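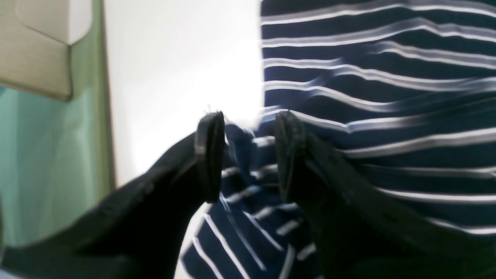
Dunkelblau mit feinen weißen Streifen, davon kann Chie Oda nicht genug bekommen. »Das ist der Stoff, mit dem bei mir alles angefangen hat«, erzählt sie und lacht. »Im März habe ich den letzten Ballen gekauft - 167 Meter!« In ihrem Laden Grandero näht sie daraus Hemden, Schürzen und Kissenhüllen, und wer sie aufs Falten anspricht, sollte Zeit mitbringen. »Streifen sind wunderbar ehrlich! Liegt die Kante schief, sieht man es sofort.« Sie streicht alles erst mit der flachen Hand aus, dann kommt Ärmel auf Ärmel, dann der Saum nach oben. Gebügelt wird bei ihr nur der Kragen.

Und wenn doch mal alles zerknüllt im Korb landet? »Herrlich, dann fange ich eben von vorn an«, sagt sie. »Ausschütteln, hinlegen, den Streifen folgen.« Für den Winter plant sie eine Decke aus 212 Reststücken. Die ersten Reihen sind schon geheftet.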